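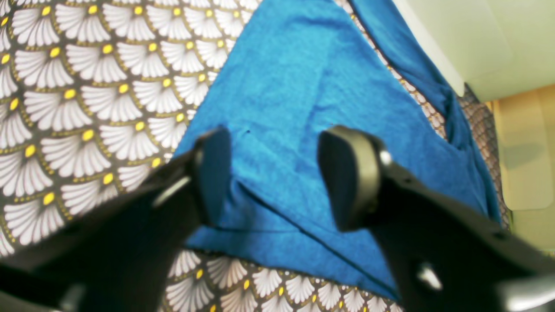
Wrist view, pads apart over the cloth. Blue cloth, crease running between the pads.

Ticket 363 — Gripper picks up table cover along with cloth
Product: Lisari cloth handling kit, two-arm version
Supplied by: Goodwin
Site: Brendthorpe
Opened: 24th February
Priority: normal
Status: open, waiting on customer

Reported problem
We have the Lisari kit on trial and are running the single-item fold routine with a blue cloth. The gripper comes down over the cloth, closes, and on some attempts takes a pinch of the patterned cover as well. When it lifts, both come up. The routine doesn't stop or throw an error. It carries on to the fold step and the log says the grasp was good.

We ran 121 attempts on default settings. Nine ended with the cover lifted. The rest either worked or missed the cloth altogether, and the misses we can live with for now.

What we have tried
Restarted the controller. No change.
Ran the hand-eye calibration again from the menu. Passed first go, no change.
Swapped the blue cloth for a thinner one. Worse.
Pulled the cover flat before each run. Better, but it creases again after a few picks.

Reply from Goodwin support
Thanks for the detail. The default grasp depth suits a bare tabletop. With a fabric cover there is some give under the item, so the fingers can travel past the cloth before they meet any resistance. Please check the grasp depth value under Cloth, then Approach. It ships at 2 mm below the detected surface. Set it to zero and run the same routine again.

Also look at the wrist view when the cloth isn't between the pads. If the cover has folds in it near the pick point, the surface estimate will be off there, and the depth setting alone won't fix that.
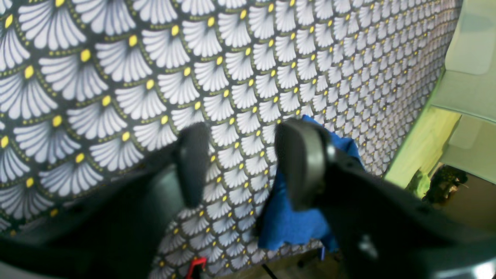 Can we keep using a printed cover, or does the kit need a plain one?

A printed cover is fine as long as its colours are well apart from the item you are folding. The pattern has no effect on grasp depth.

Customer update
Depth set to zero. Cover lifts have dropped but not stopped. When it does happen it is nearly always where the cover has bunched up. Missed picks have gone up a bit, mostly on the thin cloth.

There are folds in the cover toward the middle. We had it clipped along the back edge and nothing holding the front.

We also had the Prusta pads on the quote as an option and didn't take them. Would they help, or is this all setup?

Reply from Goodwin support
Mostly setup. Leave the Prusta pads until the cover is sorted, otherwise you'll be changing two things at once. Go through the steps below in order and keep the depth at zero.

1. Clip the front edge as well as the back and pull the cover tight. Keep the clips out of the reach of both arms.

2. Lay the cloth down as a loose bundle, clear of the edges of the cover. Start with one gripper at the edge of the cloth and the other parked well off it. 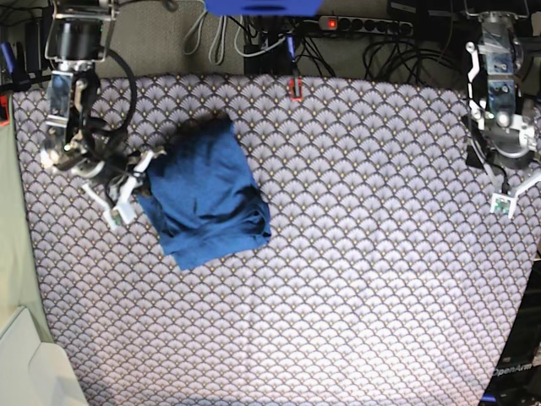

3. Run the routine with the lift step paused. Look for any movement in the cover when the fingers close, and note the pick point if there is some.

4. Raise the depth value by half a millimetre if the fingers close on nothing. Don't go above the detected surface by more than that on thin cloth.

5. Send us the log folder with the settings file in it. If the cover still lifts, we'll book a remote session. The trial runs to the end of May, so there is time to do it properly.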